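Wenusville Party Table Guide
Section 7: Clearing and restacking disposable cups

Written by Zainab Odukoya. Checked by Fouzia Talpur, who disagrees with step 4.

Read this before you open another sleeve of cups. The packet says the cups "nest perfectly." I have my doubts, and they only grow once different kinds get mixed on one table.

1. Leave the tablecloth on. A glossy cloth wipes down easily, but cups slide on it, so work toward the middle.

2. Pull out anything that isn't a cup. Paper baking cups go in their own pile. They look as if they should fit inside a drinking cup for storage. They come out creased.

3. Sort by material first, then by color. Paper with paper, clear plastic with clear plastic. 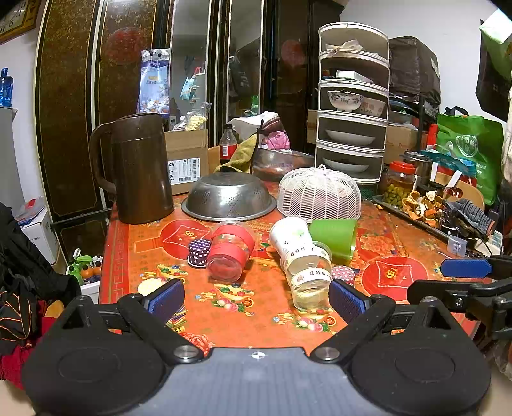
4. Nest cups of the same kind, all facing the same way. Lay the stack on its side if it leans. Fouzia prefers to stand it upright. I have picked up enough toppled stacks to stay with mine.

5. Check printed bands before you put a stack away. If the lettering is upside down, so is the cup.

Note: A paper cup will go over the end of a plastic stack. I don't recommend it for storage, whatever the Gedon leaflet claims about "mixed nesting."

Caution: Do not force a tight cup. Thin plastic splits at the rim, and the split is hard to spot until someone drinks from it.

6. Throw out any cup that has been used. "Rinse and reuse" is printed on some sleeves. I wouldn't.

7. Wipe the cloth and fold it last.

Storage boxes are covered in Section 14.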